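Robotics Club: spring round-up

Pennington's robotics club has reached the stage of the year when everyone has an opinion about grippers. Since the Clalach heats, where we came a dignified ninth out of 23, the arm group has rewritten its pick-and-place routine twice and argued about it rather more often than that.

Alfredo Ignacio now keeps the log of test runs, which stood at 79 when this went to press. He has asked that people stop writing "went fine" in the notes column. Run 41 did not go fine.

The Lindeck round is in May and calls for a written safety plan, a working demo and a team name shorter than last year's. Suggestions for the name go in the tin by the door. Rude ones have already been received, thank you.

New members are welcome from Year 10 up. We start at 4.15 and finish when the biscuits do.

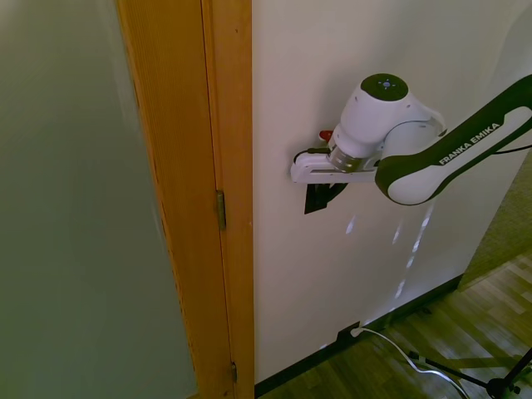 The arm group's Franka Emika, gripper fingers down.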